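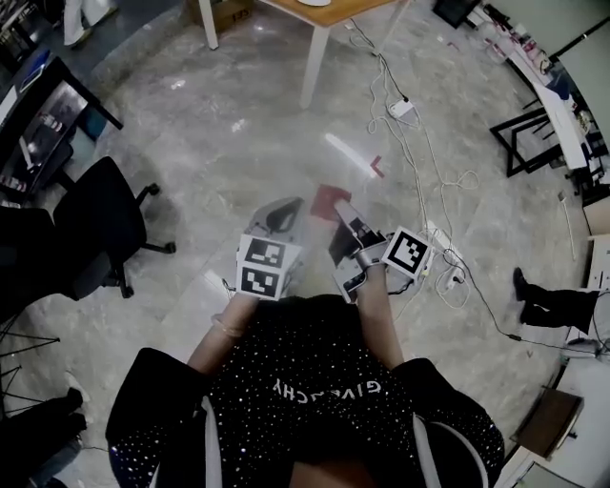 **Will I lose my job when the arms arrive at Jolside?**

No. Packing keeps all 39 posts. Two people per shift move from the line to teaching and checking.

**What does teaching involve?**

You pick things up and put them down using a pair of hand-held grippers, and the movements are recorded. Each task needs over 500 recordings – small parts take longest.

**Do I have to do it?**

No. Ask Ingrid Ostrowski to leave you off the rota. Your pay and hours stay the same.

**Are my recordings used to measure my speed?**

No. They go to the Erkberg office for training the arms. Your supervisor can't open them.

**My wrists ache afterwards. What should I do?**

Stop and tell Ottmar Ostermann the same day. Sessions are capped at 2 hours, breaks included.

**When do the arms start?**

February, on the night shift first.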